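### 3.2 Recording rules for hand-held gripper sessions

The rules in this section apply to every session recorded at the Grukau site after March. They were written after we compared our first recordings with those of Jostier and found that the same task had been done in different ways.
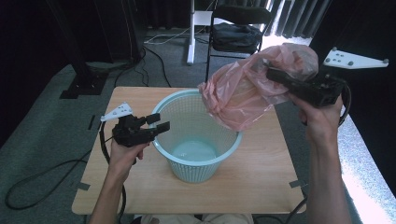 **Figure 2.** A bag-and-basket task with two hand-held grippers.

The first group of rules concerns the work area. The table must stand at the same place in all sessions, and its position is to be checked before the operator sits down. In Figure 2, strips of dark tape can be seen on the floor near two of the table corners; we recommend such marks to all sites. The marker plates on the grippers must be free of dust and scratches. Cables should run down and away from the table top, as they do on both sides in the figure, so that they do not pull the object during a grasp.

The second group concerns soft objects. A thin plastic bag takes a new shape at each grasp, and for this reason we do not ask the operator to repeat one exact motion. We ask only that the bag is held by one gripper before it is moved over the basket, and that the other gripper stays open until it is needed. An episode in which the bag is dropped is kept, but it receives a separate label.

In total, 1,482 episodes were checked against the 8 rules of the Orkix protocol. The check was done by two readers who worked separately. Where they disagreed, the episode was marked as open and was not used for training the Nel policy. Seven episodes remain open at the time of writing.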